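Home News Families Shops Contact

2 min read

Gradevia brings its winter glove swap back to Trakgate for another season

Gradevia is delighted to say that its children's glove and mitten swap will return to the Trakgate shopping arcade this November, and we could hardly be more pleased with the welcome it has had from families across the town. Last winter 3,137 gloves and mittens came through the doors, and 1,944 of them went home again on different hands, which still makes us smile whenever we think of it.

The idea is a simple one. Children grow, gloves do not, and most homes have a drawer with a few perfectly good pairs that fitted two winters ago. Bring them along, clean and dry, and choose something in the next size up – there is nothing to pay and no form to fill in. 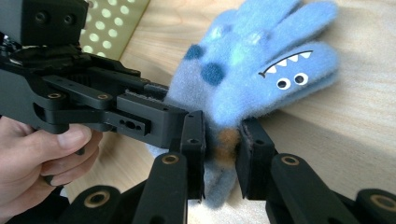
Do I have to bring a pair in order to take one?

Anyone may take a pair, whether or not they have something to hand over. We only ask that each child chooses one at a time, so that there is plenty left for families who come after school.

This year the swap will run for eight weeks, opening at 10am and closing at 5.30pm, and it has moved to the larger unit beside the Tarar bakery, where there is room for pushchairs and somewhere warm to sit down. Tarar has kindly offered a hot drink at a reduced price to anyone who drops off gloves, and we are very grateful to them.

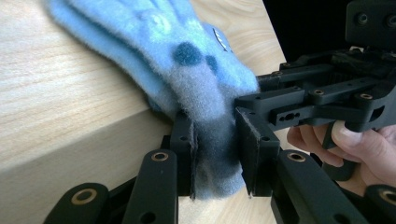 Single gloves are welcome too, as our friends at Galtska will be matching up odd ones and mending small holes in the fingers and thumbs. They can take in up to 20 repairs a day, so do come early if a favourite pair needs a stitch or two. Scarves and hats will have a rail of their own from December.

Anything left over in March will be washed and stored for the following winter. Schools and playgroups that would like a collection box can ask at the Gradevia desk on the ground floor of the arcade.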